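Interim Progress Report to the Britell Fund
Household Food Skills Program, D'Souza Neighborhood Center
Reporting period: second half of the grant year
Prepared by Khurram Paracha, Program Manager

1. Summary

The program offers evening cooking and budgeting classes to households in the Loltico district. During this period the center served 1,105 meals prepared in class and ran 19 class sessions. Spending is within the approved budget, with one transfer between lines explained in section 4. Two of the five planned outcomes have been met in full. The remaining three are on schedule for completion in May.

2. Classes and attendance

Attendance was steady through the winter and fell during the school break, as it did last year. The 6:30 p.m. start continues to suit most working parents. Those on late shifts asked for a second session earlier in the day, and the center is reviewing whether the kitchen can be made available.

The course now opens with a unit on planning a week of meals from a fixed amount of money. Participants bring a recent grocery receipt, mark what was thrown away, and draw up a new list. This unit replaced the lecture on food groups, which drew low ratings in the first half of the year. 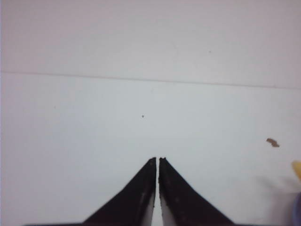 Danish Mughal wrote on the feedback form that the receipt exercise was the most useful hour of the course, but that the sample budget assumed a car and a large freezer, and his family has neither. The sample budget has been rewritten for households that shop on foot and store food in a small refrigerator. Instructors received the new version before the spring group began.

3. Produce supply

The supply agreement with Disico was renewed on the same terms. Deliveries were late on two occasions, and on both the instructors moved to a dried bean lesson held in reserve. Fresh vegetables remain the largest single food cost. The seasonal recipe sheets were revised to use items that stay affordable for several months, including cabbage, carrots, squash and corn.

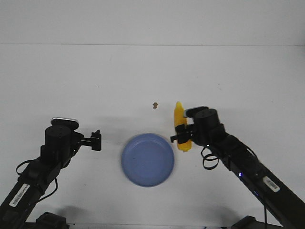 Corn on the cob, produce unit.

The recipe sheets are printed in large type on a single page. Requests for translated copies have increased, and quotes from translators are being collected.

4. Budget

Printing costs were lower than planned. With the Fund's written approval, the balance was moved to the child care line, which had been set too low for the number of families enrolled. No further transfers are expected. A full statement of expenses is attached as Appendix A.

5. Next period

The center will complete the spring group, hold follow-up calls with past participants, and submit the final evaluation. Staff also request guidance from the Fund on whether unspent food money may be carried into the summer. A reply before the spring group ends would allow orders to be placed on time.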